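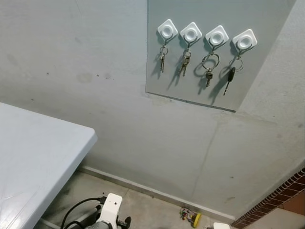 Keys on their hooks, high up on the wall.

Search the FAQs
Type a word and hit enter
All topics

House and Pet Sitting: Your Questions

I look after homes and animals in Cludcombe and out as far as Ostgate, and I've been at it long enough that the same questions land in my inbox every week. So I've written the answers down. If yours isn't covered, send me a message and I'll probably add it (the chook section only exists because three different people asked in February).

Do you stay overnight or just pop in?

Both! Live-in sits are my favourite, especially with older dogs who hate a quiet house. For cats, fish and gardens a daily visit usually does the trick. I won't do one visit every second day for a cat though, so please don't ask. A lot can go wrong with a cat in 48 hours.

What does it cost?

A drop-in visit is $79 and that covers up to an hour, feeding, litter, bins, mail and a decent play. A fortnight living in is $1050 with up to 2 animals, and if you've got a bigger mob or a place with stock on it, the fortnight goes to $1597. I know that last one makes people blink. It's a lot of buckets. There's no extra charge for school holidays, but they do book out early.

How do I get the keys to you?

I like to collect them in person when we do the meet and greet, and I'll try them in the door while you're standing there. You would not believe how many spare keys have never once been used. Freshly cut ones are the worst, they go in beautifully and then won't turn. If there's a screen door, a side gate or a padlock on the shed, please put those on the same ring so I'm not fishing through your kitchen drawer.

Will my address be on the keys?

Never. I don't put street names, surnames or pet names on a tag. If you hand me a ring with your address on it, I'll take the tag off and give it back to you.

Can I leave a key under the pot plant instead?

I'd rather you didn't. A lockbox with a code is fine by me, and plenty of my regulars out near Ibarra Road use one. Just text me the code separately from the address, and change it when you're home again.

My dog is a bit much. Is that okay?

Depends on the flavour of much! Barking, digging, stealing socks, sulking, sleeping sideways across the bed, all fine. If your dog has bitten someone, tell me before I meet them and we'll have a proper chat about it. I've turned down a few and I've taken on a few. What I can't work with is finding out afterwards.

Can you give tablets or injections?

Tablets, eye drops and ear drops, yes. Insulin, yes, if your animal is settled on it and you show me your routine first. Leave me your vet's number and a note with them saying I can bring your animal in and that you'll cover the bill. I'll need that note before you leave the country, as trying to reach someone on a cruise ship at 6 am is no fun for either of us.

Do you water the garden?

Yep, it's included. Pots and veggies get done every visit in summer. If you've got a Grutex timer on your taps, write down which programme you use and where the manual is, as mine at home has a mind of its own and I don't trust myself to guess with yours. Lawns I'll water but I don't mow.

What about chooks?

Happy to. I'll let them out in the morning and lock them up at dusk, so chooks need either a live-in sit or two visits a day. I keep the eggs unless you tell me otherwise!

How often will I hear from you?

Once a day with a photo, more if you're a worrier. Some people want nothing at all unless the roof comes off, and that's fine too. Tell me which sort you are.

What if I need to cancel?

Let me know two weeks out and you get your deposit back in full. After that I keep the deposit but I'll put it towards another sit within the year. If it's illness or a death in the family, just ring me and we'll sort it out.

When do you return the keys?

If it's a live-in sit, I hand them over when you walk in the door. Otherwise I'll drop them back the next day, or hang on to them if you're a regular and you'd like me to. You can ask for them back whenever you want.

Related pages

Meet and greet checklist
Settling a nervous cat
What to leave out for your sitter
Heatwave plan for dogs and chooks
Availability for Cludcombe and Ostgate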